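Tea, timetables and a very long walk: a chat with Ilham Liew

I'd been meaning to sit down with Ilham Liew ever since I heard about the Cadusdale route, and in January we finally managed it, over a pot of tea and far too much shortbread in the back of Villanueva, the café by Arnbridge station (go for the shortbread, stay for the radiators).

If you haven't come across it, Ilham has spent the past few years piecing together a footpath that follows the old railway line up the dale. It's 252 miles if you do every loop and side branch, though most people just do the bit from Arnbridge to the reservoir and call it a day. I've done that bit. My knees are still cross with me.

"I never set out to make a long one," Ilham told me, pouring. "I wanted to get from my mum's house to the shop without going on the main road. Then I found an old map and got greedy."

The map was a railway one, bought in a box of odds and ends, and it had all the little halts marked on it – including Drako, a platform so small that the trains only stopped if you waved. Ilham went looking for it and found a hawthorn hedge and one very solid step.

"I sat on that step and ate my sandwiches and thought, right, people ought to be able to get here."
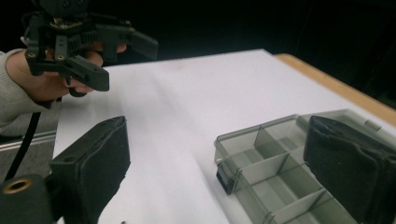
On asking farmers nicely

I wanted to know how you talk someone into letting strangers walk through their field, and the answer is slowly! Ilham wrote 200 letters in the first winter, all by hand, and got 5 replies.

"Two of those were people telling me to go away. But one chap rang me up at seven in the morning and said he'd walked to school along that line, and did I want to see where the signal box was? Well, of course I did."

After that it was mostly kitchens, Ilham says, and a great many dogs. The gates came later, and the arguments about gates are still going on. I asked which sort was best and got a ten-minute reply I won't repeat, except to say that Ilham is not fond of kissing gates if you're carrying a rucksack.

Next on the list is the stretch above the viaduct, where the path climbs to 494 metres and the mud is apparently something special. I've promised to come along in the spring, and I've bought new boots.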